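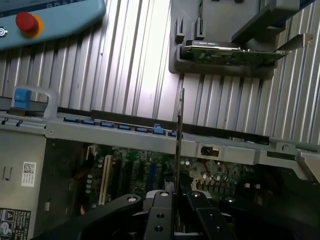
Notebook, January. Grievance records, Visden and Jallex facilities.

According to the reply received on the previous entry, the delay at Visden should be counted from the day a prisoner hands in the form, and the stamp date used so far makes the facility look faster than it is. The point is accepted. The stamp date records when the grievance office opened the form, and forms can sit in the housing unit box over a weekend.

The full set holds 2,461 grievances. Of these, 807 carry both a handwritten date and a stamp. The comparison will be limited to those for the present, and the remainder will be kept in a separate table – they are not to be discarded.

Coding rules, as amended:
Medical complaints that also mention staff conduct are entered under code 2.
Complaints about force, including the use of chemical agents, are entered under code 3, whatever else they contain.
Appeals keep the number of the original grievance.

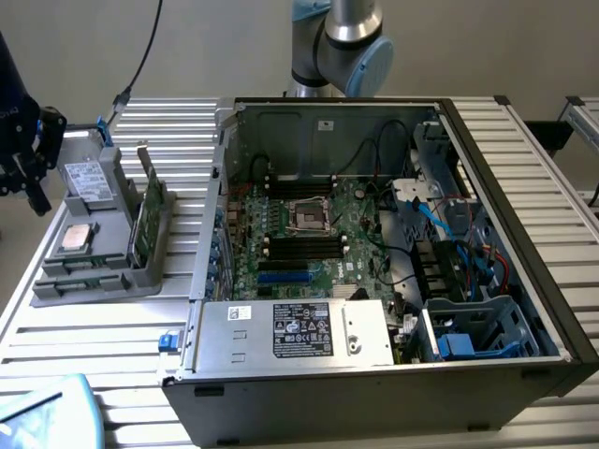 Fig. 2. Open computer chassis, parts tray to the left.

Jallex files its appeals by housing unit, and Visden files them by month. Matching was therefore done by grievance number only. Trulo forms are still outstanding and have been requested again in writing.

Open item: whether a withdrawn grievance counts as answered. Matlala codes it as closed – we have left the field blank until the policy text is received.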